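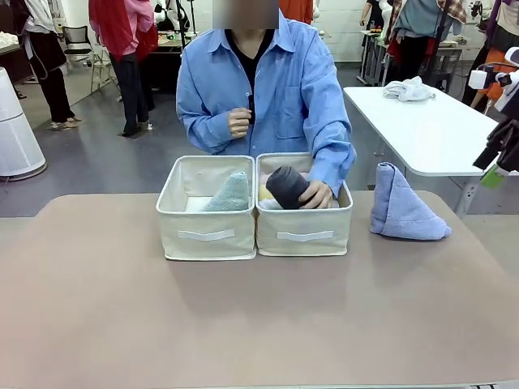
**Figure 3.** Towels and cloths being put into two fabric bins at the sorting table. Some are rolled, and one towel is still folded on the table to the right.

### 4.2 Does rolling save space?

The claim that rolled towels take up less room than folded ones is repeated in nearly every household guide we consulted, and almost never with a measurement attached. Rumeck (2011) gives a saving of a third but does not say what the towels were folded into, how tightly they were rolled, or whether the container was full at the end. Skutley's later survey repeats the figure and cites Rumeck for it. We could find no second source.

Our own records give the idea only weak support. Of the 628 fillings logged in June, 200 used rolls alone, and in these the bins closed to the rim no more often than in the folded group. Where rolling did seem to help, the towels were small and thin. With thick terry the roll springs open once it is let go, and people dealt with this by pushing down on it. A bin filled under pressure is hard to compare with one filled by laying things flat, and we doubt that earlier authors kept the two apart.

The type of container matters too. Open-topped fabric bins like those in Figure 3 can give a little at the sides, so 'full' is partly a matter of how much bulge a person will put up with. Benavides treats bin volume as fixed throughout. That may be fair for a hard crate, but we do not think it can be carried over to cloth.

A further difficulty is mixed filling. People seldom stuck to one method for a whole bin. A flat cloth would go in at the bottom with a roll placed over it, or softer pieces would be tucked round a roll to stop it shifting. We coded 70 fillings as 'rolled' on the first pass and had to move them to 'mixed' on the second, which says something about how loosely the word is used - by us as well as by others. The Trutov scheme has no mixed class at all, and its totals should be read with that in mind.

There remains the argument from access: a roll can be lifted out without upsetting its neighbours. This seems likely enough when rolls stand on end in a single layer. When they lie on their sides, or at a slant across the bin, the case is weaker, and in 11 of the retrieval trials taking one roll brought a second out with it. We did not run enough trials with folded stacks to say whether they do any better, and we leave the matter open until Section 5.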